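4.2 Bin liner replacement with the Ludon kit

The Ludon kit was assessed on three household chores, of which replacing a bin liner proved the hardest to set up. The kit was used with the Plirkard control software as delivered, and no changes were made to the grippers. 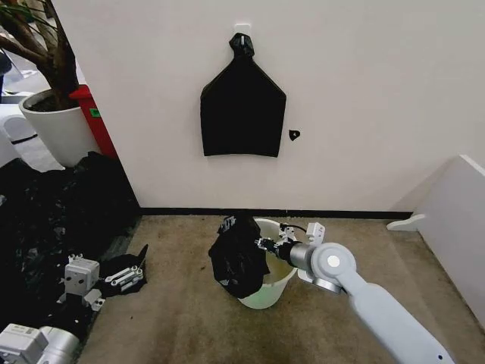
Figure 6. Fitting a black bag to a round white wastebasket.

Thin plastic is a poor match for the supplier's default grip settings, which were tuned on cardboard and cloth. We lowered the closing force to 30 per cent of the default for all liner trials. The bag has to be held at the rim while the rest is worked into the opening, and in Figure 6 much of it still hangs over the left side of the bin. Spare liners were kept on a small adhesive hook on the wall, so each trial also called for a reach above bin height. 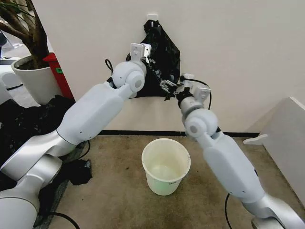 The Nygård kit, tested under the same protocol, was given the same force limit. Each kit was allowed 70 trials, and the logs were exported in July for scoring. Arm speed was left at the supplier's setting in both cases.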